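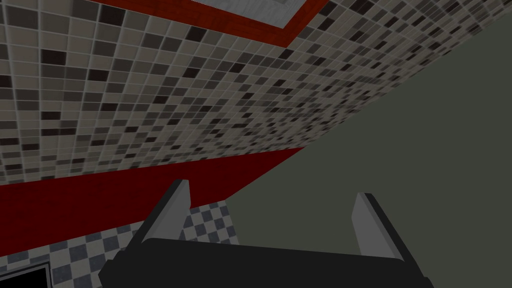
Dear Wiebke, I promised you a proper update on the dye garden before the end of the month, so let me start with the thing everybody at Draltstead keeps asking me, which is whether we have a green yet. Well, sort of! The nettles we cut and dried last summer gave us a soft yellow on the first try, and then I added a pinch of iron to the second pot and over it went to a dull gray-green, very much like the surface between the two fingers in the picture up top. I had my heart set on something closer to spring grass. Friederike Petersen loves it and has already claimed enough for a cardigan, so I may be outvoted.

Now the garden itself. All six beds are dug and edged, and four of them are planted or ready to plant. The madder is in its second winter and I have been very good and left it alone (you can't lift the roots until year three, and I did promise). The weld seeded itself all over the path, so we potted up the babies and moved them to the bed by the water barrel. Woad is the sad one. We lost most of the row to slugs in the fall and I will have to start over from seed in February.

The workshops went better than I dared hope. 69 people came through over the season, a good third of them from outside town, and there were a few teenagers in the last group who had been sent by their school and ended up staying to wash fleece until it got dark. We dyed 24 sample skeins in all, every one of them labeled with the plant, the amount, the water we used and how long it simmered. I keep them on a rail in the shed. The onion skin ones are already fading on the window side, so that rail needs to move.

Money, since I know you need it for Vitum. Of the 700 you released for equipment, I have spent 292. That covers the two big steel pots, the thermometer and a set of scales from Flanov, plus rubber gloves, which we go through like you would not believe. I have receipts for everything except one bag of alum, and I am still turning the house upside down for that one. I would like to keep the rest for a second burner. With only one we can run a single color per session, and people stand around drinking my coffee while they wait — lovely, but not what they signed up for.

A couple of things are behind. The printed recipe booklet was supposed to be done by now and it is half written, all my fault, I kept redoing the walnut page. And the yarn swap with the spinners at Nishad has been pushed back until they have sorted out their new room. Could we move the booklet to the next reporting period? Everything else can stay where it is in the plan.

Coming up: woad seed in trays on my kitchen windowsill, a new lid for the rain barrel, and another go at the nettles with less iron and younger leaves. Friederike wants to try it with copper, but I am nervous about where we would pour the leftover bath — so if you know somebody who can advise us on that, please send them my way.

January 27, 2019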